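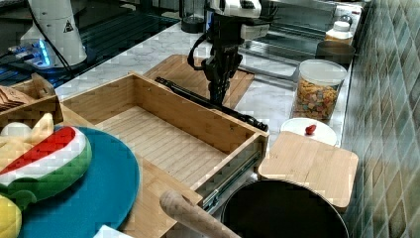 *Bamboo drawer with slatted floor, pulled open.*

## Stisley Drawer Box, Item 2173

The Stisley is a replacement drawer box for base cabinets. It ships flat with dowels, screws and one pair of side-mount slides. The front panel comes attached to its own bracket and can be set after the box is hung.

- Rated load: 93 lb
- Slides: full extension, left and right marked
- Finish: clear oil, food safe
- Made by: Narnura

**Before you order**

Measure the cabinet opening, not the old drawer. Face-frame cabinets also need the Parnar rear bracket, sold separately as item 247. Frameless cabinets don't.

**Care**

Wipe with a damp cloth and dry right away. Re-oil in March or whenever the floor slats start to look pale. Any scuffs come out with 400 grit paper, sanding along the grain. Don't use steel wool.

**Fitting**

Hang the box first, then the front. If the drawer drifts open, the back of the slide is too high. Lower it one hole and try again.

Questions about odd sizes go to Isauro Huerta at the Maes counter.

Page updated Sep 11, 2023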